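Pricing a second cell

We started on the budget for a second two-arm cell in July. The arms take most of it, so I'll start with the small parts. Fingers are a wear item and I left them out last time. The quote from Culov is 628 for a set, and I want 2 sets on the shelf. Paper bags need a light grip, so I'm not paying extra for force.

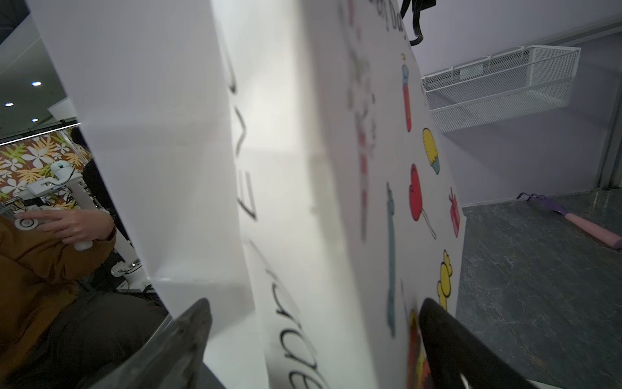 Frame and rail

Munteanu wants 873 for the extrusion, cut to length. Celura was cheaper but takes some 38 days — too long for us.

Both arms sit on one rail at the front, and I'd order it that way again.

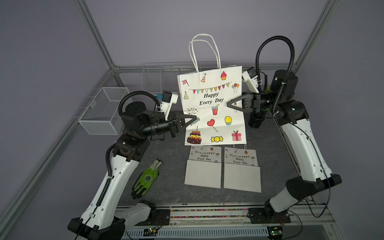
Wrist cameras go on a separate line, along with spare cable conduit. Jaka is the project paying for those, so they stay off my sheet until Monday.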